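Ukthorpe Ballad Variants
Data card, second release

What is in this collection

Ukthorpe Ballad Variants is a set of 1092 song texts, grouped under 54 ballads. Each ballad is present in several versions, so that a reader can follow how a verse changes when it passes from one singer to another. Most of the songs tell of crimes, drownings and unhappy marriages. Only the words are included. The tunes are kept in another collection, which we do not manage.

Where the texts come from

The larger part was typed from song sheets and private notebooks lent to us by families in and near Ukthorpe. Ginette Langlois typed the sheets and Wiremu Whitelaw the notebooks. A smaller part, 150 texts, was written down from home tape recordings by Noelia Toledo. On the tapes some words can not be heard well, and these are marked with a question mark in square brackets. We preferred to leave a gap than to guess.

How the files are arranged

There is one folder for each ballad and one plain text file for each version. The first line of the file gives the title as the singer or the sheet had it, even when the same song is better known by another name. The second line gives the source code. After an empty line the verses begin. The file sources.csv explains the codes, and titles.csv connects the different titles of one ballad.
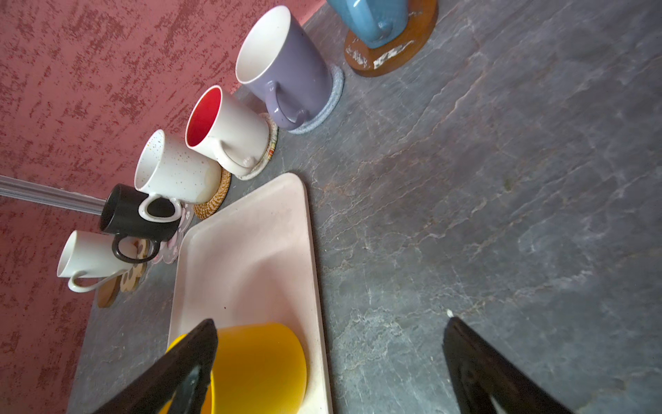 Page 2

Spelling and names

We kept the spelling of the sheets, also where it is clearly wrong. The name of the killer in the miller ballads appears in many forms, and we did not make them equal. All files are in UTF-8. Please check that your program reads this correctly before you report an error - the surname Đorđević in the source list was damaged in the first release for this reason, and it is now repaired.

Known problems

In 30 files the order of the verses is uncertain, as the notebook pages were loose when we received them. These files have the letter u at the end of their name. Two versions of "The Ferryman's Daughter" are perhaps copies of the same sheet. Csenge Kerekes compared them and found only one different word, but we keep both for now.

Use and corrections

You may use the texts for study, teaching and singing. If you print a whole version, please give its source code together with the name of the collection. Corrections go to Valeriano Zabala, with the file name and the line number. He answers slowly in October, when the new sheets are being typed.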